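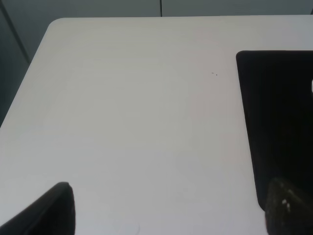 Malsha Akanda wrote in to say that her unit had given up on stackable parts bins altogether after a bad year with cracked corners, and would I please try the Skemell ones before she spent any more of the firm's money. Well, I have, Malsha, and I think you should go for it!

For anyone new to this page, I look after goods-in and quarantine at a small pressings and sub-assembly shop. We take in brackets, clips and seat-rail bits from other people, sort them, check them, and send them on to the customer's line. Bins are our whole life. When a bin fails, parts go on the floor, and once they've been on the floor they have to be checked all over again (I've spent more evenings doing this than I'd like).

The Skemell kit comes as a set of 12 bins with two wheeled bases and a bag of clip-on label holders. I bought ours through Nulcombe, who are a bit slow on the phone but very good on delivery, and the whole lot came to 737 pounds including the bases. I know that sounds steep. The Doltis set we had before was a good deal cheaper, and I defended it for years, so I'm not saying this lightly.

First thing I noticed was the corners. They're properly thick, with a rib running down the inside, and the lip is rolled over so you can get your fingers under it with gloves on. The Doltis bins had a thin edge that dug in when you lifted a full one. Everyone on the shift spotted the difference before I'd said a word, and the day lot started hiding the new ones from the night lot, which I take as a compliment to the product.

Stacking is lovely. They drop into each other with a little thunk and stay there, even going over the dreadful join in the floor by bay door two. We run them five high. The maker says six, but I'm short and I like to see what's in the top one.

I kept a tally on the first big job, a sort for Selvanayagam on zinc-plated clips. 2,664 clips in, and every one of them went through the new bins, red labels for reject and green for good. No mix-ups, and I put a lot of that down to the label holders, because they face outwards at an angle and you can read them standing up. On the old ones you had to crouch. The second job was 1,858 brackets, much heavier, and that's where I expected the bases to complain. They didn't. The wheels still run quietly and the brakes hold on our slope.

Now the grumbles, and there are a few. The lids are sold separately, and they aren't cheap. The label holders are a pain to get off once they're on, so decide where you want them before you start clipping (I didn't, and broke two). The bins also don't nest when they're empty, so you need somewhere to put them, and if your stores are as tight as ours that takes a bit of thought. And they only come in blue or grey. I'd have loved a red for quarantine. I've asked Nulcombe and they've passed it on.

Oil wipes off easily, by the way. We had a batch of pressings come in dripping back in August and I cleaned the bins out with the usual degreaser and a rag, five minutes, no staining at all. The old set never lost that smell.

I've now asked for a second set for the rework area, and my manager signed it off without the usual face. If you're ordering, get the bases at the same time, as they cost more on their own. Malsha, you can come and have a go with ours any afternoon after two, once the lorry's gone.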